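**Second-hand desk as a craft table – oil it, wax it or leave it alone?**

**gullix_rajkumari**

Hi all, I need opinions because I've been going round in circles since Wednesday. I've picked up a square-ish desk in a light wood finish with a very fine grain, and it's going to be my sorting and sewing table. I paid 50 quid for it, which my sister thinks was daft. It has one of those little round cable holes near a back corner and I can't decide whether to plug it or run the lamp lead down it.

I've started putting little oval grey trays on it for bits and bobs. They've got a raised rim so buttons don't go wandering off. 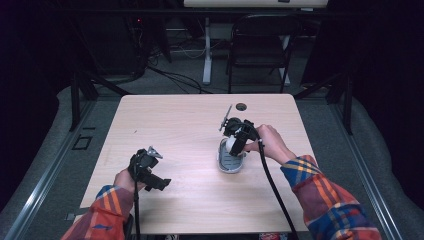 Anyway, my main worry is the top. I do a lot of steaming and I'm a messy tea drinker – would you put something on it before I start using it properly? I've got half a tin of Stondari wax in the shed.

**santosh_m**

Lovely colour! I'd wax it. Two thin coats, leave it overnight in between, buff it with an old T-shirt. I did my hall table like that in October and it's still going strong.

**Jytte S**

Please don't wax it until you know what it is! If it's veneer with a lacquer over it the wax will just sit there going sticky, and if it's laminate you'll be wiping it off for a week. Put a drop of water somewhere out of sight and leave it ten minutes. If it beads up, leave well alone and buy a mat.

**santosh_m**

Bit dramatic, mine was lacquered and it never went sticky.

**Jytte S**

Then you buffed most of it off again, which is fine, but it's a lot of elbow grease for nothing :)

**katiyar_j**

With Jytte on this one. I'd be more bothered about the steam than the tea. I ironed on a towel on a veneered desk once and got a bubble the size of a saucer. Get a proper wool pressing mat, mine was 27 quid and worth every penny. And keep the hole open! Lamp lead down the back, no more tripping.

**gullix_rajkumari**

Right, I've had a good look at the top with the lamp on. The grain is all soft and wavy, and in one part it curves round into big arches, a bit like flames. Does that tell anyone anything? I'd hate to cover it with a mat, it's the nicest thing about it. 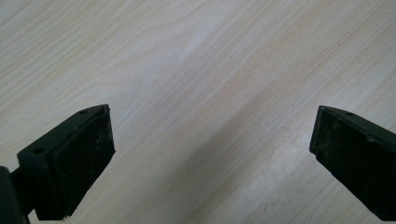
## Replies, page 2

**Jytte S**

Flame arches like that are typical of sliced wood, so I'd lean towards veneer, but a printed laminate can copy it very well. Look at the edge of the cable hole, you might see the layers there. Do the water drop too.

**santosh_m**

Fine, check first. Then wax it.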